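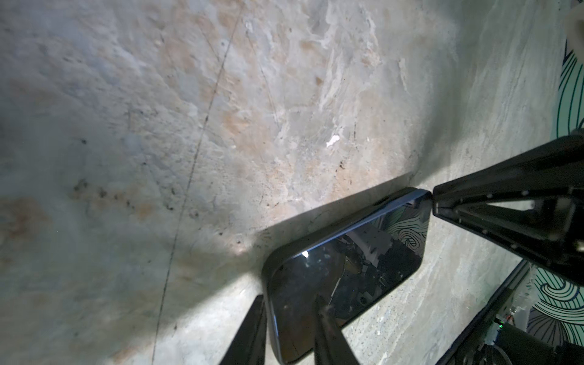 1. Purpose and status of this report

This report covers the second funding period of the Sekivham project, in which Elleck is drafting and testing a set of working rules for robots that pick up loose objects from floor level. It is submitted to the Ghaffari fund under the terms of the grant and is dated 2026-05-29. The report was prepared by Fereshteh Bagheri, project lead.

Two of the three deliverables due in this period are complete: the draft rule set (version 2) and the record format for trials. The third, the operator checklist, is in review at Wistetti, our test partner, and will be delivered in August. The delay has no effect on cost.

2. Scope of the rules

The rules apply to an arm with a two-finger gripper and a wrist-mounted camera, working within reach of a floor that people also use. They cover four subjects: condition of the work surface, approach and contact, handling of flat and reflective objects, and records. They do not cover mobile base navigation, battery charging or the handling of liquids. General machine safety is treated as a precondition. A site that has not completed its own risk assessment may not use the draft rules as a substitute for one.

The wording separates "must" from "should." A "must" clause can be checked by a second person from the trial record or by inspection. Where we could not write a clause that met this test, it was downgraded to "should" or removed. Version 1 contained 26 "must" clauses. Several were merged or dropped on this basis.

3. Work completed

3.1 Condition of the work surface

Concrete floors in working buildings are seldom uniform. Staining, scuffs, pits and cracks all appear in the wrist view at close range, and a dark line in the concrete can resemble the edge of a thin object. Version 1 dealt with this by asking for a clean and even floor. Wistetti objected that few sites could comply, and we accept the objection.

Version 2 replaces the requirement with the following:

- The operator must record the floor material and any crack or seam that crosses the work area before the first trial on that area.
- Loose debris large enough to lie under a finger pad must be removed before a trial. Smaller flecks may remain and must be noted.
- Stains must not be painted over or covered for the purpose of a trial.
- The floor must not be changed between trials in the same series.

3.2 Flat and reflective objects

Most of the effort in this period went into this section. A glossy black object the size of a phone, lying flat on concrete, combines two difficulties. It offers little height for the fingers to close on, and its face mirrors whatever is above it, including the arm and the lights. A detection routine may then place a contact point on a reflection.

The draft now states that the object outline must be taken from the rim or outer edge and that features inside a reflective face must not be used to set the grasp point. A bright spot within the face must be treated as a possible mirrored light source until a second view from a different wrist angle has been compared with the first. The angle between the two views was argued over at length. We have set it at a minimum of 12 degrees as a provisional value and will revisit it once the next series is complete.

For approach, the fingers must straddle the object with clearance on both sides before the final descent. Contact between a fingertip and a glossy face is classed as a fault even if the object is afterwards lifted without damage. Operators at Wistetti considered this severe. We have kept it for now. Scratches on a screen are often found only after the trial has been logged as good, and a record that ignores face contact can't be used to trace them.

3.3 Shadow from the gripper

With a single overhead light the gripper bracket can throw a broad band of shadow over the floor beside or beyond the object. The band moves with the wrist. Version 1 did not mention it. Version 2 requires that the light positions be noted in the trial record and that they stay fixed throughout a series. A site should use at least two light sources, but this remains a "should" clause, as some sites have no control over their lighting.

3.4 Patterned surfaces near the work area

Patterned panels and mats can enter the edge of the wrist view and also appear as reflections in a glossy object. The rules permit them. Their position must be recorded, and they must not be moved during a series. We considered a minimum distance between such a surface and the object and could not justify a value from the data held so far.

3.5 Records

The record format has been fixed. Each trial entry holds the object class, object orientation, floor entry, light entry, wrist angle at first and second view, outcome, and any contact fault. Outcome is limited to four terms: lifted, not lifted, stopped by operator, stopped by system. Free-text remarks are allowed but may not replace an outcome term.

The current series is planned at 1,000 trials. To test the format itself, 92 entries were drawn and checked line by line against the stored wrist views by a person who had not run the trials. The main finding was that operators used "not lifted" and "stopped by operator" for the same event. The definitions have been rewritten, and the entries concerned will be recoded before any rates are calculated. For that reason no success rates are given in this report.

4. Deviations from the work plan

The operator checklist is late, as stated in section 1. The draft sent to Wistetti ran to four pages and was too long to use at the arm. It is being cut to one page, with the remaining material moved to an annex.

The planned comparison of rubber and bare finger pads has been postponed to the next period. It depends on the contact fault definition in 3.2, and running it on the old definition would have meant repeating it.

One item has been added to the plan at our own expense: a short procedure for cable inspection at the wrist and housing. Cables must be checked for slack and for wear before each series, with the arm stopped and locked out. Status indicators must not be taken as proof that the arm is safe to approach.

5. Open questions

a) Whether the second-view requirement should apply to matte objects. It adds time to each trial and the benefit is unproven.

b) Whether a person other than the operator must approve a restart after a face contact fault. Elleck is in favor. Wistetti is against, on staffing grounds.

c) How to treat objects lying across a crack or seam. The present draft requires the crack to be recorded and says nothing further. A finger edge could catch on a raised lip, and a clause limiting downward force in such cases is being drafted.

d) Whether version 3 should be published with its worked record sheets or separately from them. We would welcome the fund's view.

6. Budget

Spending is within the approved total. The equipment line is underspent because replacement finger pads have not yet been ordered. We ask permission to carry that amount into the next period, for the same purpose. No transfer between lines is requested.

7. Next period

- Deliver the one-page operator checklist and annex (August).
- Recode the affected trial entries and complete the current series.
- Confirm or change the provisional second-view angle.
- Run the finger pad comparison.
- Issue version 3 of the rules for outside comment.

Comments on version 2 should be sent to the project lead, with the clause number stated. The change log is attached as Annex A and the record format as Annex B.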